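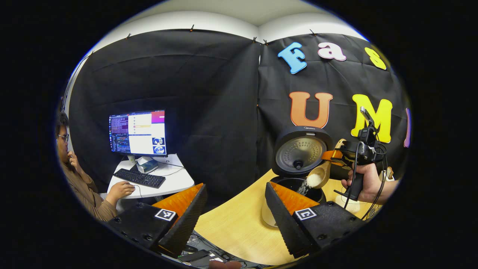 Attachment 1: curved desk, monitor and keyboard as set up at time of report

Ticket 409 – Desk cable drags on mouse, keyboard will not sit straight
Site: Sumside, second floor
Opened by: Siu-fong Ho
Assigned to: Ming-te Chuang
Status: Pending parts

Reported problem
Thin black cable runs across the desktop toward the mouse. User states that the mouse catches on it several times an hour. Keyboard is kept at a diagonal below the monitor. User would like it parallel to the desk edge.

09:10 – M. Chuang
Checked mouse settings first. Pointer speed and acceleration at default. No dropouts logged. Fault is mechanical, not driver related.

09:35 – M. Chuang
Moved the small white and teal box from the right of the keyboard to behind the monitor stand. Its cables are too short by 70 mm and pull the box back toward the front edge. Returned it to its original position.

10:20 – S. Ho
Can the desk be drilled for a grommet? The curved edge leaves no straight run for a clip-on tray.

10:45 – M. Chuang
No drilling on the Maden desks per Dede Amissah. Will use adhesive clips along the rear and 500 mm extension leads. Order placed with Trorkex, ref 36.

14:05 – M. Chuang
Temporary fix: cable taped down at the back. User to report if the tape lifts. Ticket stays open until leads arrive.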